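# Shallow steel pan

A **shallow steel pan** is a wide, low-sided cooking vessel made of stainless steel. 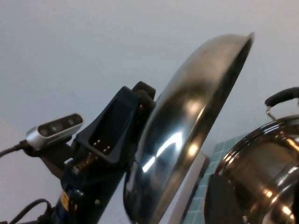
It is used for frying, reducing sauces and, in many homes, for anything that will fit. Makers' claims for it should be read with care. The Hastadico catalogue calls its polished finish "effortless", although a mirror surface shows water marks and scratches sooner than a brushed one does.

## Origin

The type is often said to come from Zeltirthorpe, where a metalworking shop is supposed to have sold 100 of them one June. No sales book has been produced. The Murthy household guide repeats the story without a source.

## Care

Hot water and washing-up liquid are enough for most residues. Catska paste is widely recommended for rainbow-coloured heat stains, but plain vinegar is cheaper and there is little evidence that the paste does any better.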